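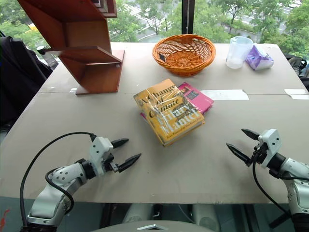

Book swap moves to the window table

The Drengate reading room swap has a new spot. Books now go on the big pale table by the window, where the light is better for reading back covers. Bring up to five titles at a time and take home as many as you like.

Paperbacks and hardcovers are both welcome. Please leave textbooks, magazines and anything with a missing cover at home – we have no good way to pass them on. Hilary Mantel's "A Change of Climate" is in this round, for anyone who has been meaning to get to it.

Request slips go in the round wicker basket. Write the title and your shelf number, and we will check the list every Sunday at 4.

The swap passed 600 books this spring. Overflow titles go to the Wollix branch, which has had bare shelves since its move.

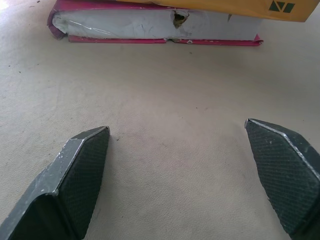
DRENGATE, May – A reminder about books on the floor. If you find one down there, such as a thick pink hardcover, pick it up and put it back on the table. Wipe the cover with a dry cloth if it needs it. The room closes at 5.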